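Getting a grip in Itstead

The first thing Wilmer Palomino did when he picked up the Zoltetberg was complain about his wrists. He had been using the Rorkow for most of the morning and had got used to its weight, which sits low in the palm. The Zoltetberg carries more of its mass out at the fingers, and after a few minutes he put it down and shook his hands out.

Palomino works for Arboleda, a small firm in Itstead that collects demonstrations for companies training robot arms. A person does a job by hand while holding a pair of grippers, and the recording of how the grippers moved is later used to teach a machine to do the same. Until recently Arboleda used one design for everything. When that supplier stopped making spares, the firm had to choose a replacement, and it asked two makers to lend a set each.

I spent two days watching the trial. It was slower and more physical than I had expected, and a good deal of it was spent looking for screws.

Mortimer Pennington, who runs the workshop, drew up the list of tasks. He kept it to things the customers ask for: picking up small objects, putting them in boxes, folding a cloth, opening a drawer, screwing a lid on a jar. Each operator did every task 20 times with each pair. Pennington noted drops, fumbles and anything that came loose. He also wrote down what people said, leaving out the swearing.

"A gripper can test very well on a bench," he told me. "Then you give it to someone for four hours and they hate it. I want to know that before we buy any."

The Rorkow has straight, flat fingers and a stiff trigger. It holds a jar firmly and closes square on anything with parallel sides. On cloth it was poor. The tips met evenly, but there was no edge to slide under a fold, and two of the operators ended up pinching the cloth from above and dragging it. On the drawer it did well, and the stiff trigger helped, as the handle did not slip out halfway.

The Zoltetberg fingers are curved and give slightly under load. They were better on cloth and much better on small round things, which tend to shoot out from between flat fingers. Pennington had expected trouble with the jar lid and he got it. The curve leaves a gap in the middle, so a wide lid is held at two narrow places and turns in the grip. Palomino found a way round this by holding the lid further back in the jaws, but he said he would not want to teach that to a new starter.

Tracking was a separate argument. Both sets need to be followed through the air by cameras, and the office trial used printed markers fixed above the handles. Markers are cheap and easy to replace. They also get covered when one hand passes in front of the other, and they have to be large enough to be read from across a room, so whoever is holding the grippers is also holding a pair of cubes. One operator kept knocking hers together when she reached into a box. The first day's recordings ran to 966 clips, and Pennington threw out a fair number of them because a marker had gone missing partway through.
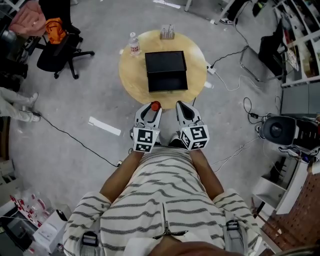
Curved jaws on a small red object, with a marker cube above each handle.

Battery life did not separate the two. Cleaning did. The Rorkow fingers come off with a single screw and can be wiped down in a minute. The Zoltetberg set needs 4 screws a side and a very small hex key, and the key supplied with the loan set went missing before lunch on the first day.

Price counts too, though Arboleda would not give me the quotes. Pennington would say only that the gap was nearly enough to pay for a spare pair.

When I left, he was leaning towards the curved fingers for general work, with one set of the flat ones kept back for jars and drawers. Palomino wanted the Rorkow handle with the Zoltetberg fingers and had already measured the mounting holes. They do not line up, but he thinks an adapter plate could be made in the workshop. The firm has until September to place an order, and both loan sets will stay in Itstead until then.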